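Brelari põe à venda em junho o kit Skedard de garras manuais

A Brelari abre em junho as encomendas do Skedard, um kit de garras manuais para registo de tarefas de manipulação. O preço base é de 1.398 euros e inclui duas garras, carregador e mala de transporte. A primeira série está limitada a 800 unidades e tem entrega prevista em 30 dias após a confirmação do pagamento.

A gravação é feita com as garras na mão, sem braço robótico ligado. Os ficheiros passam depois para o programa Cimia, fornecido com licença de um ano, que sincroniza o vídeo com a abertura das pinças. Segundo Glenys Parry, responsável técnica do produto, a calibração faz-se uma vez por sessão e demora 5 minutos. A exportação para formatos abertos está disponível desde a versão inicial - a anotação automática fica para uma atualização posterior, ainda sem data.

O Skedard destina-se sobretudo a tarefas domésticas, e a louça é o primeiro conjunto documentado no manual, redigido por Iolo Morris. As pontas dos dedos são pretas, com a face interior azul, e trabalham abertas sobre peças encaixadas umas nas outras, de rebordos curvos e muito próximos, ou junto a um prato branco inclinado de lado. A toalha enrugada por baixo faz parte das condições de uso previstas. As pontas de substituição são vendidas à parte.
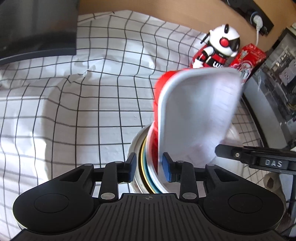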